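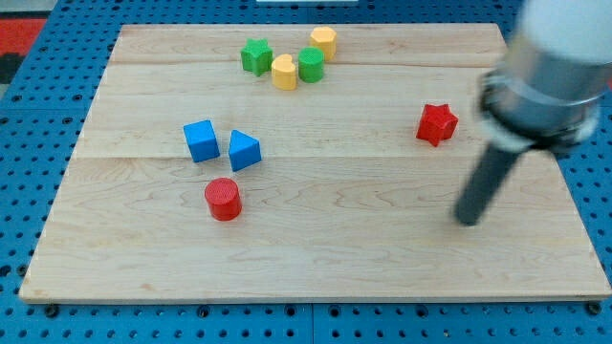

Week 3: Teaching by showing, and what it does not show

Reading for this week: the Skasura lab guide, parts one and two. Skip the promotional pages at the front, or read them with a pencil.

The claim you will meet everywhere is that a person who can do a task can teach it to a robot. You take hold of the arm and move it, or you drive it from a remote control, and the machine records what you did. No code. I have watched this work, and I have watched it fail in ways the papers leave out, so we will go slowly.

Two ways to give a demonstration

By hand. The teacher holds the arm and pushes it through the motion. The joint angles are recorded directly, and that part is good. The trouble is that your own hands and body get into the camera view, and you end up fighting the weight of the arm. Paths recorded this way tend to wobble near the block, which is where it matters most.

By remote control. The view stays clean and the recorded commands are ones the robot can really carry out. But the teacher loses the sense of touch. Most people slow down, stop short, correct, and stop again. All of that goes into the data as if it were skill.

Blocks on a board

Our working case is the usual one: small colored shapes on a wooden board, with instructions such as "move the red star next to the blue cube." Look at how kind this setup is. The colors are strong and plain. The red star has bare wood around it. Ask yourself how much of a good score comes from the learning and how much from the board.

Then try harder wording. "The star" is unclear if there is a green one as well as a red one. "The cylinder" has the same problem. "Push the yellow ones together" names two blocks and no direction. Two teachers will do it two ways, and averaging them may give a third that neither would accept.

How many demonstrations?

The Etim exercise set has 3,658 recordings. It sounds like plenty. Before you quote it, find out how many teachers there were, how many starting layouts, and whether failed tries were thrown out. If they were, the robot has never seen a recovery.

For the lab

Each pair records 30 demonstrations by hand and 30 by remote control, same instruction, new layout each time. Keep the bad ones and mark them. Write down what you expect before you train anything.

Due 2018-04-02, on paper.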